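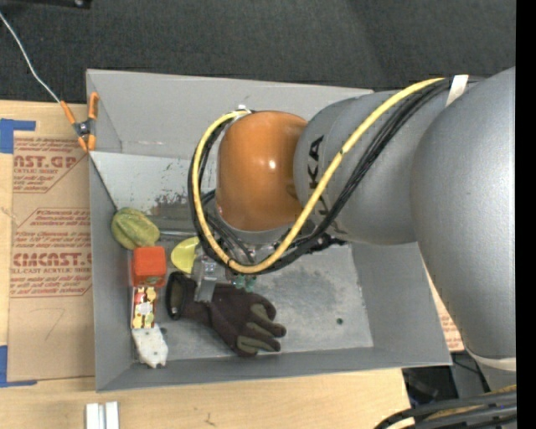

By the Prekero Review staff
Software and Controls | September

The planning software developed at Prekero's Jivov laboratory begins each cycle with a question of order: which object in the bin should be taken first. A glove lying across the floor of a bin has no fixed shape, and a model trained on boxes will misjudge where its edges are.

The group's answer, a package named Dretitz, divides the work between 2 programs. The first proposes grasps from depth data and ranks them. The second checks each proposal against the walls of the bin and against the arm's own cables, which can swing low when the wrist turns. Proposals that fail are returned with the cause recorded, and the ranking is adjusted before the next attempt.

Engineers tested the package over 2,851 logged attempts using mixed contents, soft items among them. Median planning time was 84 milliseconds. In 131 attempts the planner declined to move and requested a new view of the bin.

Those refusals are now under study. A companion tool, Jiang, replays each one beside the recorded sensor data, and the laboratory plans to make it available to partner sites with the next release of Dretitz.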